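How to segment two-handed demonstrations by contact events

Hammad Malik, December

This page sets out the method we use on the Plilla set to cut long two-handed recordings into short pieces a policy can learn from. It assumes you already have synchronised video and finger-width readings for both grippers, and that your pose tracks are clean. If they are not, fix those first, as no amount of careful cutting will repair a track that jumps.

The Plilla set has 674 recordings of sorting and packing tasks. We used to cut them at fixed lengths. A fixed cut often lands in the middle of a grasp, and the policy then sees a closed gripper with no record of why it closed. Cutting at contact events removed most of those cases for us.

1. Load both streams

Open the recording in Modirus and load the left and right finger widths as separate channels. Do not average them. Resample both to 100 readings a second and check that they share a start time.

2. Mark the closures

For each gripper, find every point where the width falls and then holds steady above zero. A steady width above zero means the fingers have stopped on something. A width that goes all the way to zero is a missed grasp — keep it, but give it the label "miss" so that you can filter it later.

Thin objects need more care. A marker pen held across the barrel gives a clear plateau, but one held at the tip of the fingers can look very close to a miss. Go through these by eye. Marker packing is the task we check most, as the pens lie close together on the table and a small error in the closure time can put the cut on the wrong pen.

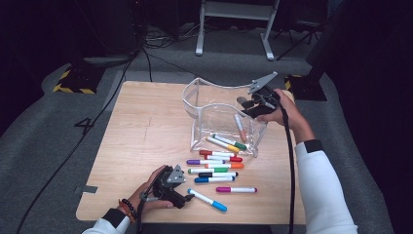
Can the two grippers share one set of cuts?

They can share a timeline, but each one needs its own cuts. One hand is often steadying or waiting while the other is moving, and a joint cut will split the waiting hand for no good reason.

3. Mark the releases

A release is the first reading where the width grows after a plateau. Ignore any change that lasts fewer than 4 readings. Small slips inside a grasp show up like this and they do not matter for cutting.

4. Pad and cut

Add two seconds before each closure and one second after each release. Where two padded pieces from the same gripper overlap, join them. Save each piece with the full video and the readings from both grippers, and write down which gripper it was cut for. The Probert loader expects that field to be called "lead" and will stop with an error if it is missing.

5. Check the result

Play back a sample of pieces at double speed. You are looking for pieces that begin with the gripper already closed, and for pieces with no closure at all. If you find either, go back to step 2 and look at the threshold for the plateau before changing anything else.

On our held-out packing tasks, the policy trained on contact cuts dropped fewer objects than the one trained on fixed cuts. It was no faster. The gain was smallest on tasks with a single long grasp — those have few events to cut on, and the two methods give nearly the same pieces. We have not yet tried it on cloth, where the width readings are much harder to trust.

The cutting script is in the tools folder of the Temia repository, along with the settings for each task.

Contact: Hammad Malik, Temia | © Temia | Back to top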